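A day at the winter repair fair in Stakby

Last December I finally went to the repair fair in Stakby, after three years of saying that I would. My neighbors go every winter and come home with lamps, radios and one time a complete sewing machine. I wanted to see if it is a place for people like me, who can change a plug but not much more.

I took the early bus from Bornolano. The ride is long and the heating was strong, so I slept through most of it. The bus stops behind the old dairy, and from there you follow the painted arrows to the sports hall. The doors open at 9, but a line had formed already and it moved slowly. Entrance is 3 euros, and children go in free. You get a paper ticket with a number. Mine was 973, which gave me a small shock until the woman at the desk told me that they simply continue the numbers from the year before.

The hall is divided into two parts. On the left are the repair tables, where you bring your broken thing and sit next to the person who works on it. On the right are the sellers, with used parts, tools and old manuals. I had brought a kitchen radio that only plays when you hold the volume button, so I went left first.

The waiting time was longer than I hoped. The board said 12 people before me for electronics. For clothes and bicycles there was almost no waiting, and I was sorry that I had not brought my winter jacket with the bad zipper. If you plan to go, bring a second thing from another category.

At the table I met Torben Buschmann, a calm man with very clean tools. He opened the radio in a minute and asked me to look inside before he touched anything. The problem was dirt in the volume control. He let me spray the contact cleaner by myself and turn the button many times from end to end. He also talked about what he would not repair - microwave ovens, for example - and I liked that he said it so directly. You pay what you want in a box on the table.

Lunch was pea soup and bread, served in the corridor next to the changing rooms. The soup was good but too salty for me. The coffee I can recommend, and the almond cake was sold out when I came.

In the afternoon I walked through the sellers' side. The biggest stand belongs to Lindemann, a shop that sells parts for old stereos, and their prices are written on everything, so you don't need to ask. A smaller one, Gurus, has mostly cables and adapters in boxes, and you have to dig. I spent more time there than I want to admit. I was looking for a long antenna cable, and I came home with a short one and two adapters that I may never use.

Coiling was also the subject of a short workshop at 2 in the afternoon, on a few benches near the stage. We learned to make the loops follow the natural turn of the cable, and to stop pulling it around the elbow, as I have done all my life. It is harder than it looks with a thin cable.
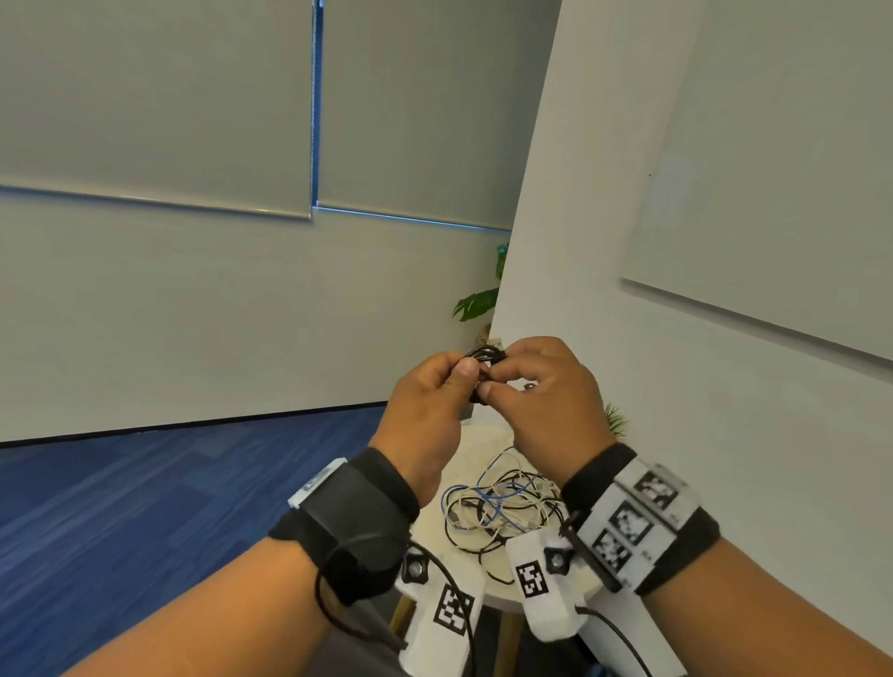
Lindemann's man at the counter, when I told him about it later, replied that most of the dead cables he gets back are broken close to the plug, and that a loose coil in a drawer would have saved many of them. He asked me to tell this to everybody who owns headphones, so now I have done it.

I left before the closing, with the radio in my backpack. For next time I would take the later bus and eat before the soup line gets long. The hall is cold near the doors, so keep your coat with you and don't leave it at the wardrobe. The bus back to Bornolano goes from the same stop behind the dairy, and you buy the ticket from the driver, in cash only.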